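Ticket 2077: Submeter reads zero, invoice does not
Property: Seltberg, second floor
Opened by: Iara Medina
Assigned to: Musyoka Lukumay
Status: Pending supplier

5 Jul 2024, 8:20
Iara Medina: Our electric bill from Quezada has gone up 77 percent on last month. The submeter for our floor, meanwhile, has shown zero use since Monday. I would be delighted to believe the submeter. Quezada has declined to join me.

8:41
Musyoka Lukumay: Thanks, Iara. Could you send the meter number on the bill and the one on the panel door? Also, did anyone change anything on your floor in June? New equipment, new hours, space heaters under desks?

9:02
Iara Medina: The bill says the meter ends in 60. The panel door says it ends in 20. I feel we may be getting somewhere. No new hours. The list of things plugged in is short and I've been through it twice. No heaters, it's July.
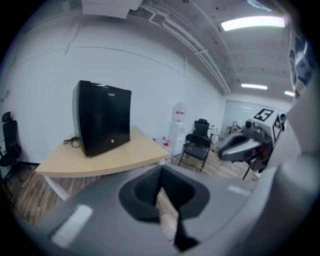
Second floor, mini fridge on table.

9:30
Musyoka Lukumay: A fridge that size won't do this to a bill, so leave it alone. Meter 60 is registered to the Weltlow suite downstairs. When the building joined the bulk rate in February, somebody typed up the account list by hand, and I think two rows got swapped. That would mean you've been paying for Weltlow and they've been paying for you. It wouldn't have shown much until they put in their new air conditioning.

9:34
Iara Medina: So I have been cooling Weltlow. Do they know how generous I am?

9:50
Musyoka Lukumay: They do now. Still leaves the zero. A swapped row on a bill doesn't stop a submeter counting. Going up to look at the panel.

10:45
Musyoka Lukumay: The meter itself is fine and the display on it is moving. The little box that sends readings to the portal lost its network settings on Monday. Restarted it, no change. Restarted it again with more conviction, no change. Typed the address back in by hand and the portal picked up a reading on the next cycle. Monday to today will appear as one big spike. Please don't open a ticket about the spike.
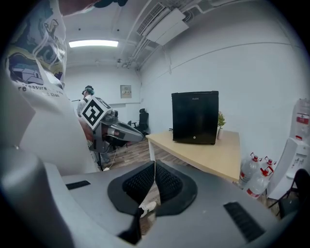 Unai Barroso: Same spike on our floor after the last reset, and the portal sent me a high usage alert every hour until I turned alerts off for the day. Settings, then Notifications. Remember to turn them back on. I didn't, for a month.

11:15
Iara Medina: Alerts off, thank you Unai. What happens to the money?

11:28
Musyoka Lukumay: Correction form sent to Quezada with both meter numbers, photos of both panel labels and the February account list. They want to rebill both suites back to February. Don't pay the current invoice until they confirm the hold in writing. A phone promise doesn't count, I've had several.

14:05
Musyoka Lukumay: Quezada has confirmed the hold by email, copy attached to this ticket. Rebill to follow, no date given. Leaving this open and checking the portal again Monday morning.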